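Basket Weaving in the Umside Valley

The Umside valley has been known for its baskets for as long as people there have kept written accounts, and most families in the older villages can still point to one hanging in the kitchen or standing beside the stove.

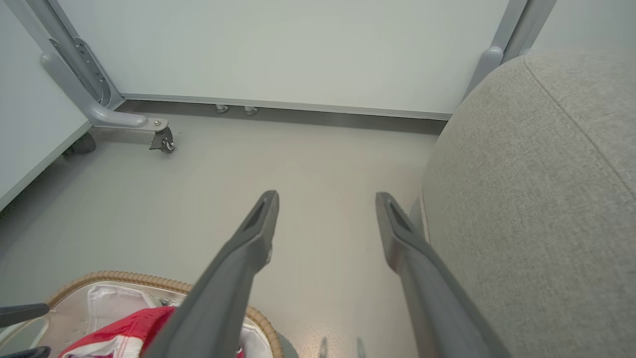

What is an Umside basket made from?
Mostly from willow shoots cut in winter, with split hazel used for the handles and for the ribs of the larger pieces.

Origins
The earliest mention of the craft comes from a parish ledger that lists 37 households paying part of their rent in baskets. Willow grew thickly along the lower river in those days, and it was a crop that asked for very little — a wet field, a sharp knife and a good deal of patience in the cold months. Farm families wove in the evenings and carried the finished work down to the market at Conura, where it was traded for salt, lamp oil and cloth. A later count, made when the market was at its busiest, recorded 1,503 baskets sold in a single season.

Materials and preparation
Cutting begins in December, after the leaves have dropped and the sap has gone down. The rods are sorted by length and tied into bundles called menders, a local word that puzzles visitors (it has nothing to do with mending, and may come from an old term for an armful). Brown willow is dried with the bark on and gives a darker, slightly rough basket. Buff willow is boiled and then peeled, and comes out a lovely warm tan. White willow is left standing in shallow water until spring, when the bark slips off easily. All three need a long soak before they will bend without cracking.

Shapes and uses
The round basket is the one most people think of, and it has served at one time or another for eggs, bread, laundry, kindling and sleeping cats. The base is built on crossed rods, the sides are woven around upright stakes, and the border is turned down at the end, often in a braid. Menon, the village farthest up the valley, favors a shallow oval form with 4 feet of twisted willow that keep the bottom off damp ground. Fishing families along the estuary made a taller, narrower basket named the zirkano, which was carried on the back with a single strap.

Decline and revival
Cheap metal pails and cardboard boxes took away much of the trade, and by the time the Conura market hall closed, only a handful of weavers were still selling their work. The revival owes a great deal to Melur Liem, a retired schoolteacher who had learned from her grandmother and began giving winter classes in her own front room. Her handbook, The Willow Year, sets out 472 named weaves and borders, many of them written down for the first time — and it remains the book that beginners in the valley are handed along with their first bundle of rods.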